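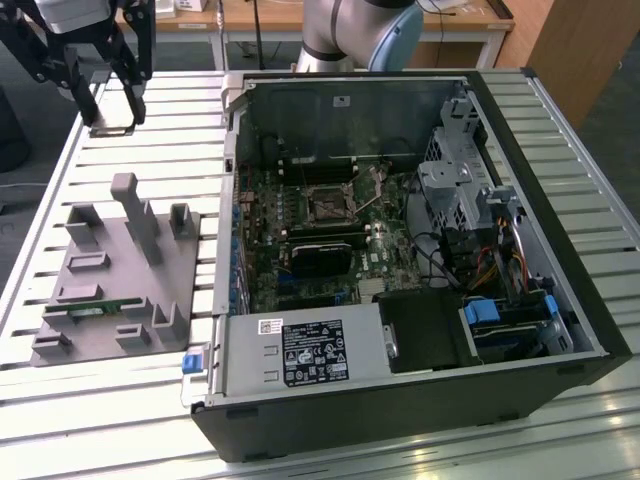
Open tower and fixture plate on the slatted bench, memory module in its slot.

Nerkgate Laboratory, Assembly Notebook
Entry of 12/15/19
Subject: automatic marking of stage boundaries in the memory module task

This entry records the comparison between hand-marked stage boundaries and those produced by the Fistano segmenter on the Cistari episodes. It replaces the short note left on the shared drive, which used the wrong version of the stage list and should no longer be quoted.

The Cistari set stands at 1030 episodes. All of them follow the same instruction to the operator: take the module from the fixture, carry it to the computer, align it with the chosen memory slot and press it home. The stage list in force has five entries, namely approach, grasp, carry, align and seat. An episode may end in any of them. Where the operator returns to an earlier stage, the return is to be marked as a new segment and the earlier boundary left alone. The previous list allowed a return to be merged with the first attempt, and most of the confusion in the older note came from that.

Method. A sample of 94 episodes was drawn from the full set and marked by two annotators working separately. Neither had access to the output of the segmenter. The segmenter was then run over the same episodes using gripper opening, wrist force and arm speed, with no camera input. A boundary was counted as agreed if it fell within the Halász window of the annotators' midpoint. An episode was counted as agreed only if every boundary in it was agreed and the number of segments was the same.

Result. Agreement was complete in 57 episodes. The grasp boundary gave little trouble, as the closing of the fingers leaves a clear mark in the opening signal. Approach was equally plain. Nearly all of the disagreement lies between carry and align, and a smaller part of it between align and seat.

The carry boundary deserves a fuller account. The segmenter places it at the point where arm speed falls below a fixed threshold. The annotators place it where the module is first held over the slot with evident intent to line it up. In unhurried episodes these are the same moment. In quicker ones the operator begins to turn the wrist while still travelling, and the annotators mark early while the segmenter marks late. Lowering the threshold makes matters worse. Raising it brings false boundaries wherever the arm hesitates on the way across.

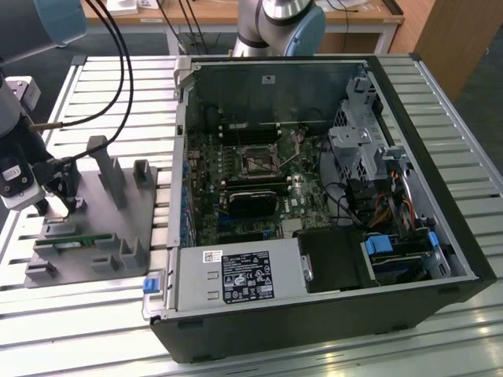
Remark entered beside the above by a colleague from the annotation side: the two of us also disagreed with each other on carry and align more than on anything else, and taking the midpoint hides it. If one marks early and the other late, the segmenter can land between us and be scored as correct when it agrees with neither. I would ask that the spread be reported next to the agreement figure.

The remark is accepted. The spread between annotators will be given for each boundary type in the next table, and episodes where the spread is wider than the Halász window will be listed separately. They will remain in the sample. Removing them would flatter the segmenter and would leave the written definition of the boundary no clearer than it is now.

It is proposed that the definition itself be changed. The working text reads "module over the slot and being aligned", which calls for a judgement of intent. The proposed text is "long edge of the module parallel to the slot, and arm within the slot region". Both conditions can be tested from arm pose once the slot line has been measured, and both can be judged by eye from the fixed cameras. One annotator has already tried the new wording on a few episodes and reports that it is slower to apply but leaves fewer cases to argue over.

Regarding align and seat, the wrist force signal rises at first contact, and the segmenter takes this as the start of seating. The annotators wait for a deliberate push. A module that touches a latch or the side of the slot therefore produces an early boundary. Requiring the force to persist was tried on part of the sample. It removed the short contacts and also delayed the true boundaries, and the net gain is too small to justify the extra setting. The matter is left open.

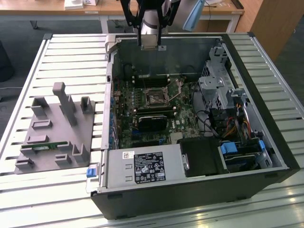
The slot line must be measured before the new definition can be used, and the measurement has to be repeated whenever the tower is moved on the bench. The procedure adopted is to touch both ends of the slot with a probe held in the gripper and to store the line in the bench coordinates. The fixture is to be measured in the same manner, using the cradle that carries the module. With the tower on its side, the memory slots lie horizontally across the board above the socket, and the module rests horizontally in its cradle on the lower part of the plate, so the two lines should differ by only a small rotation in this layout. That is convenient for the arm and unhelpful for the test: the parallel condition may be met during much of the carry, and the region condition will have to do most of the work. A layout with the fixture turned would separate the two conditions properly and ought to be included before any general claim is made for the wording.

Points carried forward:

The sample is to be marked again under the proposed definition by the same annotators, without sight of their earlier marks.

The segmenter is to be run with the pose test in place of the speed threshold. The threshold version is to be kept for comparison.

The stage list at the front of the annotation guide still shows the merged return. It is to be corrected and the old page withdrawn.

No change is to be made to the Halász window until the spread has been tabulated.

The remaining Cistari episodes should not be segmented in bulk before the second marking is complete. Any stage labels already exported from the older version are to be treated as provisional and are not to be used for training.

2 comments | 0 shares
This site uses cookies to remember your reading preferences. Accept | Settings
Nerkgate Laboratory | Contact the notebook editor | Back to top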